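Plakano Boards > Exhibitions and Installation > Hanging and layout
Topic: Center line for a mixed group show, low ceiling

platen_oil
Saturday, May 31, 2025
We have a group show opening at Oseck with three artists: one painter on linen, one making shallow wall reliefs, one showing works on paper in deep frames. The ceiling in the long room is 261 cm. House practice is to put the center of every work at 152 cm. The tallest painting is 196 cm, which leaves 7 cm between the top edge and the ceiling. On paper that fits. On the wall it looks jammed.
Options so far are to drop the center line for the whole room or to drop the one painting and keep the rest. The painter would accept either. Opinions wanted before we drill.

greyboard
Drop the one painting. A center line is a default for works of similar height, and once a canvas takes up most of the wall the visitor reads it from its bottom edge. Set the bottom at 18 cm off the floor and you get 47 cm above it. Leave the reliefs and the paper where they are.
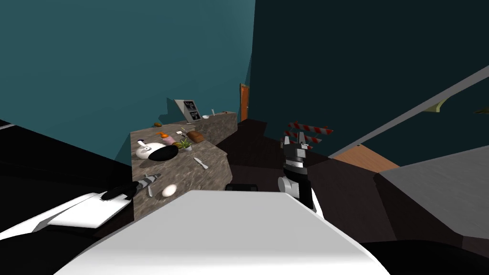
The other thing I would check is the depth of the reliefs. Anything that projects will cast a shadow downward under track lighting, and a lower hang makes that shadow longer relative to the wall left below it. If the reliefs share a wall with the big canvas, light them first and then decide on spacing.

secondfix
Disagree with greyboard. If one work leaves the line and the others stay, the room splits in two and the painter ends up as the headliner of a show that is supposed to have none. I would bring everything down to 145 cm and accept that the large canvas still sits high. Consistency matters more in a three-person show than in a solo one.

greyboard
A shift of 7 cm across the room does very little for the canvas. You get 14 cm above it in place of 7, and the paper works are now low for anyone tall. That is a cost to two artists for a small gain to the third.

secondfix
The paper works are in deep frames. They tolerate a lower line better than unframed sheets do, and the reflections off the glazing usually improve. I have hung this way at Lallico twice and neither artist objected.

tack_and_size
What is the hanging order? If the canvas is alone on the end wall, the whole question goes away, because no visitor compares its center with anything else. If it is between two reliefs, secondfix has a point.
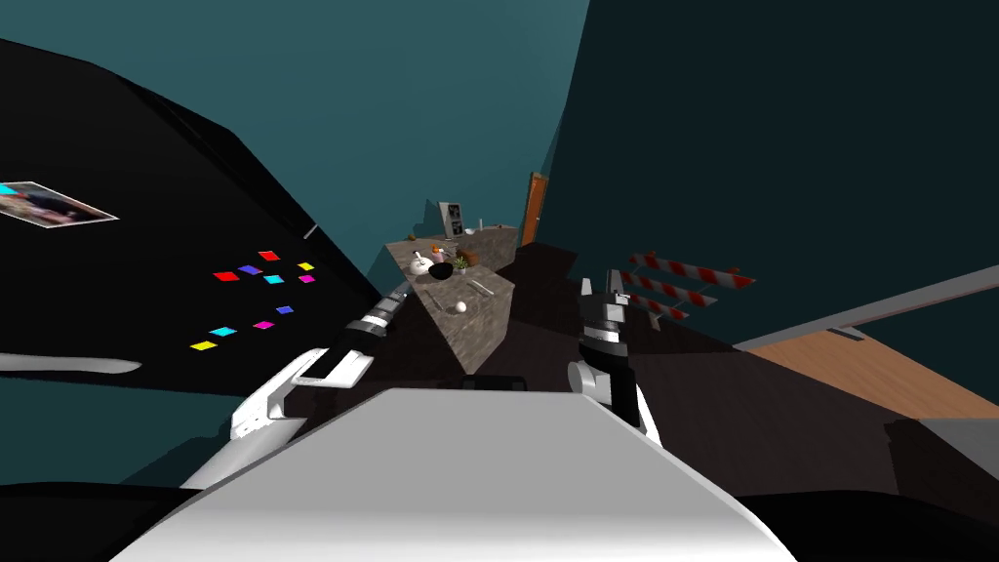 Counter area with robot arms, rendered view.

platen_oil
It is on the long wall at present, between a relief 112 cm wide and a pair of paper works. The end wall is reserved for the text panel and the second painting. I could swap them, but the second painting was made as a response to the relief and the artists want those two in one sight line.

tack_and_size
Then move the text panel. Wall text on an end wall is a waste of the best position in a long room. Put it by the door, where people stop anyway, and give the end wall to the big canvas. The second painting can take its place on the long wall, next to the relief it answers.

greyboard
Agreed on the text panel. Check the door swing first.

ledger_stone
Coming at this from the curatorial side. The argument about the center line assumes the three practices should look equal on the wall. Should they? The show at Ngata in January with a similar mix let each artist use a separate line, and the differences in height did a fair amount of the work that the wall text would otherwise have had to do. It was uneven, and I thought it was better for that.
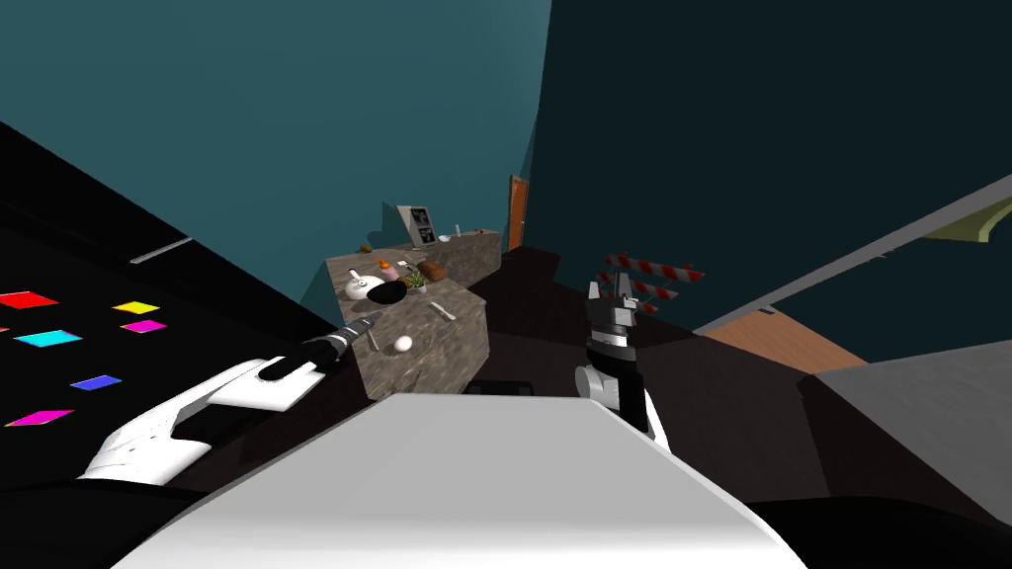 The risk is that it needs a clear gap between one artist's group and the next. With the works interleaved, separate lines just look like mistakes in measuring. So it depends on whether platen_oil's artists insist on mixing.

secondfix
I saw the Ngata hang and thought the paper works got lost. The gaps were wide enough, but the lighting was set for the paintings.

platen_oil
They do insist on mixing, at least for the relief and the second painting, so separate lines are out. The door opens outward – no conflict with a text panel inside on the left. Plan is now: large canvas alone on the end wall with the bottom edge at 18 cm, everything else at 152 cm, second painting beside the relief. I will tape it out full size before anything goes up.

secondfix
I still think 18 cm is too low. Tape it at 25 cm as well and look at both from the door.

platen_oil
Will do. I have enough tape for both.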